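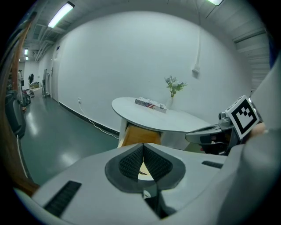 Slide 1. Oval table, flag-pattern box, vase, wall cables.

Speaker notes - Small Tables in Shared Corridors
Sumeya Abdella, Holloway facilities session, April 2021

Open with the table. White oval top, smooth, light wooden base. Two things on it: a flat box with an American flag pattern, and a clear glass vase of pale bluish-white flowers. Let people look before talking.

Point one: shape. An oval has no corners at hip height. In the Urlow building we logged 219 bump and spill reports in shared areas over one year, and over 40 of them involved a square or rectangular table next to a walking route. Do not oversell this. The log did not record table size, and Hiwot Kahsay will raise that if I don't.

Point two: what goes on top. Glass vase behind, flat box in front. The flat item does not block the flowers from the front, but anyone reaching for the vase from that side reaches over the box. At Urlow we ask for the vase at the center of the top and flat items at least 8 inches from it. Vase water is changed on the same round as the trash. Fill to two thirds. Refill at the sink and carry the vase back - do not bring a pitcher to the table.

Point three: cables. Point to the wall. One white cable drops from the small fixture near the upper right. Another goes from the wall outlet along the floor toward the table. White on white wall is easy to miss. White on dark green floor is easy to see, but it is still a cable on a floor. Our rule has three steps:

Move the furniture closer to the outlet if the route allows it.
If not, run the cable along the baseboard and clip it every 10 inches.
If it has to cross open floor, use a low cover with sloped sides.

Expect a question on adhesive clips and painted baseboards. Answer: test one clip behind a door for a week first. Litevel clips came off clean in our test, Trumomine clips took paint with them at two spots. Small sample, one paint type.

Point four: floor finish. Glossy floors show reflections from ceiling fluorescents, and a thin puddle can pass for a reflection. Check from a low angle, from both ends of the corridor. Mats under vases were tried and dropped. They slid.

If time is short, skip point four and go to the checklist handout. Hiwot has the printed copies. The revised log form, with a field for table size, goes out in July - ask for sign-ups before the break.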